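Histholm

A save editor and level unpacker for Cletmont, the side-scrolling platformer in which a lamplighter is killed repeatedly by geese.

Version notes last touched 25/06/2022. If the game has been patched again after that, assume something in this file is wrong and make a backup.

What it does

Histholm opens Cletmont save files, shows you what is in them, and lets you change most of it. It will also unpack the level archives into a folder of small text files, which you can edit and pack up again. Packing works on every world except Manalo, where the moving platforms come back in the wrong order and one of them comes back upside down. You can still ride it if you are quick.

What it does not do

It does not unlock the bonus boss. The flag for the bonus boss is in the save file, it is clearly labelled, and setting it crashes the game on the title screen. Please stop opening issues about this. There are enough already to form a support group.

It does not work with console saves, which are encrypted, and it does not touch the online leaderboards. Anyone wanting a world record will have to get it by the traditional method of ruining their sleep.

Getting it running

Unzip the download anywhere you like, except inside the game's own folder, which the launcher tidies without asking. Run histholm with the path to your save as the only argument. On Windows you can drag the save on to the program and feel like it is 1998.

The first run writes a settings file next to the program. The defaults are sensible apart from "autosave", which is on. I keep meaning to change that.

Save slots

The game shows you 6 slots. The file has room for two more, left over from a co-op mode that was cut before release. Histholm lists them in grey. You can write to them, but the game will never read them, so they are best thought of as a drawer.

Each slot stores lamps lit, coins, deaths and the last checkpoint. Coins stop at 1,000 whatever you type. Deaths have no upper limit that I have been able to reach, and I have been playing since February.

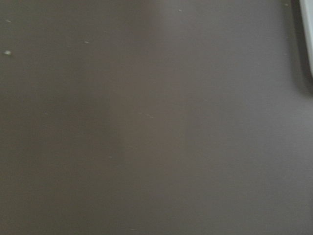 Plain grey-brown surface, with a pale edge at top right.

Level files

An unpacked level is one text file per room. There are 329 rooms in the full game, including the ones you can only see by falling through the floor. Each line is one object: its type, its position and whatever settings it takes. Goose lines have an extra number at the end for temper. The game ships with most of them set to 2. Setting it to zero gives you a goose that stands there looking at you, and this is somehow worse.

Room names are in the developers' own shorthand. I have translated the ones I understood and left the rest alone. "Holtero_b_FINAL_use_this" is the second half of the Holtero lighthouse. "Holtero_b_FINAL" is an older draft with no exit.

Known problems

Undo forgets everything when you switch slots.

The search box is case-sensitive and the game's room names were typed by people with no settled view on capitals.

Saves made during the Holtero boss fight load with the boss missing and the music still going. You can walk straight past to the exit. I have filed this as a bug but several people have asked me not to fix it.

Contributing

Patches are welcome, particularly for Manalo. Keep changes small, say which version of the game you tested on, and attach a save that shows the problem. "It broke" will be read with sympathy and closed.

Licence

Free to use, copy and change. No game files are included and none should be added. If it eats a save you had put forty hours into, I am sorry, and the backup instructions are at the top.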